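New short course on hospital infection control opens for bookings in Prurnthorpe

The Khoo Centre for Community Health is very pleased to announce that bookings are now open for its new short course on infection control in small hospitals and care homes, to be held at its teaching rooms in Prurnthorpe this April.

The course has been two years in the planning, and grew out of many conversations with ward managers, care home staff and cleaning supervisors who told us, kindly but firmly, that most of the training on offer is written with very large hospitals in mind. A place with its own laboratory and a full infection control team can follow that sort of advice quite easily. A cottage hospital with one side room and a shared sluice has a harder time of it, and we wanted to put together something that would be of real use there.

Teaching will be in small groups, with plenty of time set aside for questions, and there will be tea and a hot lunch on both days. We have places for 39 people, and would dearly like to see a good mix of clinical and non-clinical staff among them.
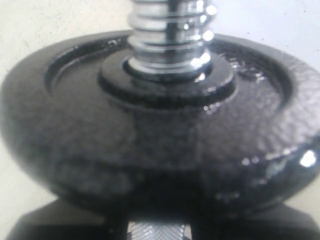

What the course covers

The first day looks at the everyday business of keeping patients and residents safe: hand hygiene, the cleaning of shared equipment, laundry, visitors, and how to keep records that somebody will still be able to make sense of six months later. The afternoon is given over to norovirus, which so many of those who wrote to us asked for by name.

The second day turns to resistant infections and to the sensible use of antibiotics, and includes a long practical session on when to screen new admissions and what to do while waiting for the results. Those attending will work through a case set in a made-up care home, from the first worrying swab to the letter home to families — a letter that is a good deal harder to write than it sounds.
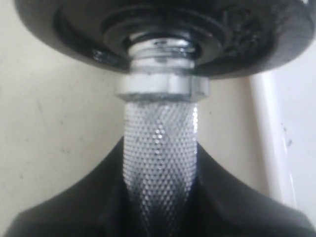 Everyone who completes both days will receive a certificate of attendance and a printed handbook, which has been prepared with the help of our partners at Citasitz and runs to a good many more pages than we first promised them. A follow-up session will be held online at 7 pm some weeks afterwards, so that people can come back and tell us how they have got on.

Fees and bursaries

The full fee is £529, including meals and all course materials. Thanks to the generous support of the Wurkov Fund, a number of bursaries are available for staff of charities and independent care homes, and there is a further £2000 set aside to help with travel for those coming from a distance. Please do apply if you are in any doubt about whether you qualify, as the form is short and we would much sooner hear from you than not.

Booking forms and the full timetable can be had from the course office at the Khoo Centre, Prurnthorpe. Early booking is advised, and please let us know of any dietary or access needs when you write.

ENDS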